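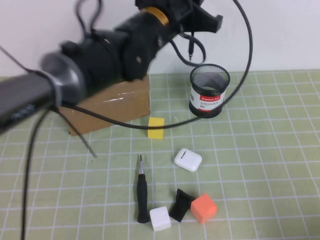
Prurkilstead Office Supplies & Desk Tidying Club - Members' Board

Thread: Is a green mat a personality

joarn
Posting the back corner of the shared table in its current state for comment. The mat stays, I'm told. I would like a ruling on everything on top of it, starting with the pen holder, which is the only thing in this club that has never held a pen.

remy_manalo
The pen holder is a Comix mesh one and it is perfectly good. I have the same one at home with 11 pens in it, 4 of which write. Leave it alone.

joarn
It's empty. You can see straight through it.

remy_manalo
That's the mesh.

saludo_r
I'd peel the label off before I argued about anything else. A pen holder with the label still on looks like it's waiting to be returned. Warm water, a bit of cooking oil, thumbnail. Or leave it on for another year and let it become a feature.

Amado M.
Can we talk about the mat instead? I like the light green. The dark ones make every desk look like a pool table. But a gridded mat has obligations. If you are going to have white squares all over your table you can't then put an earbud case down at an angle. It makes my teeth itch.

remy_manalo
Amado you once lined up a stapler with a floor tile.

Amado M.
And it looked great.

renato_dp
What's the tiny thing between the yellow cube and the pen holder? Looks like a ring, or maybe a clip. Clear or silver, I can't tell at this size. If it's a ring somebody is going to be upset.

joarn
No idea. I have zoomed in until it became 3 gray squares. Put it in the Dalisay tin with the other mysteries.

saludo_r
The Dalisay tin is full. It has been full since April. I opened it last week and got two foreign coins and a key on my shoe.

renato_dp
Then what about the cardboard box at the back? It's right there.

Amado M.
It's taped.

renato_dp
Tape comes off.

Amado M.
Shiny tape like that takes the top layer of cardboard with it and then you have a fuzzy box. I vote it goes to the shelf as it is. My rule (post 584 in the old Weltia thread, for those who enjoy the classics) is that a closed box on a work surface is just a smaller, worse work surface.

remy_manalo
Your rule is why we can't find the good tape.

joarn
So far we have decided to keep the mat, keep the pen holder, fill the pen holder, and fight about the box. Does anyone have feelings about the cube?

saludo_r
I like the cube. It's small, it's yellow, it isn't bothering anyone. Best behaved thing on the table.

renato_dp
Agree on the cube. Disagree on filling the pen holder. The minute you put pens in it, people add scissors, then a ruler, then it falls over. Mesh ones are light. Put something heavy in the bottom first - I use a handful of old washers.

remy_manalo
Washers in mesh. Enjoy the rattle.

renato_dp
I do, thank you.

Amado M.
Whose earbuds?

joarn
Not mine. Mine are gray and mostly in the couch.

Amado M.
Then could the owner please collect the white case, or at the very least turn it so it's square with the grid.

saludo_r
Moving on to the mat again, does anyone clean theirs? Dish soap and a soft cloth, flat to dry. Do not stand it against a radiator. I did that with my Pleleven one and it now has a hill.

remy_manalo
A hill is useful. Pens roll to you.

joarn
I'm bringing pens tomorrow. Five, all black, no scissors. Renato can bring one washer.

renato_dp
Two.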